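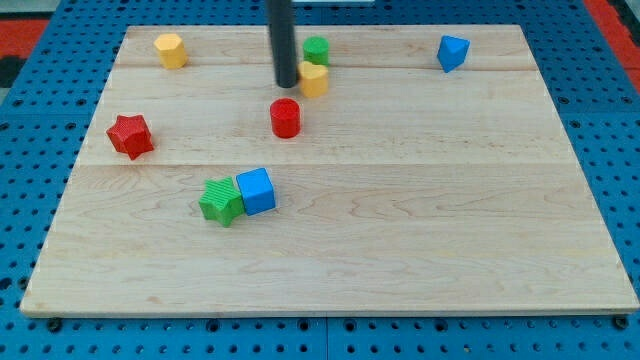
When does the second Tirker book come out? The ebook goes live in June, and the paperback follows as soon as Alvarado signs off on the proofs.

June
By Karine

So, the draft is done! It came in at 3,976 words over what I'd promised, and I've been trimming ever since. Most of the cuts are from the long boat trip in the middle (sorry, boat people), plus a chapter where my heroine and the ferry captain argue about soup. I loved that chapter. It didn't do a thing for the romance, so out it went — though I've kept it, and newsletter readers will get it as a free bonus scene, all 1,651 words of soup.

If you haven't read book 1 yet, you'll want to before you start this one. Book 2 opens the morning after the fire at Purnis, and I don't stop to explain who's still speaking to whom.

I also have 20 advance copies to give away, ebook only. Hit reply, tell me which format your reader takes, and I'll draw names at noon on the last day of the month. Reviews are very welcome, even the grumpy ones!

Next time I'll have the cover to show you. It has a lot of fog on it.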